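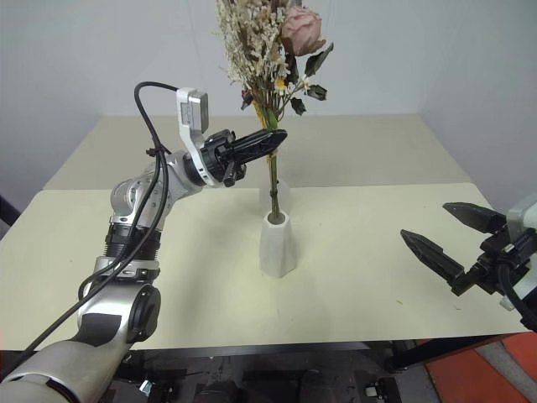

*Bouquet in a white faceted vase.*

## About Plarkaveo

Plarkaveo is a wholesale supplier of cut stems and glazed containers to hotels, clinics and funeral homes. We operate from two sites: a cold store at Kikari and a packing hall at Usmani.

Stems are received at Kikari before 5 a.m., graded by length and head size, and recut under water. They are held at 36 °F until dispatch. Roses and lisianthus are conditioned overnight; tulips ship the same day. Ethylene-sensitive varieties are kept in a separate room - no fruit is stored in either building.

The current list has 1,061 stem lines and 51 container shapes. Containers are leak-tested at Usmani and packed in molded pulp trays. Chipped units are sold as seconds at the loading dock.

Orders are placed through Sukix, our ordering system. The cutoff is 2 p.m. for next-day delivery. In September we delivered some 1,474 orders, most of them standing weekly contracts.

Standing contracts can be paused with one week's notice. Claims for damaged stems must be filed on the day of delivery, with the lot number from the sleeve.

We do not sell to the public, apart from seconds.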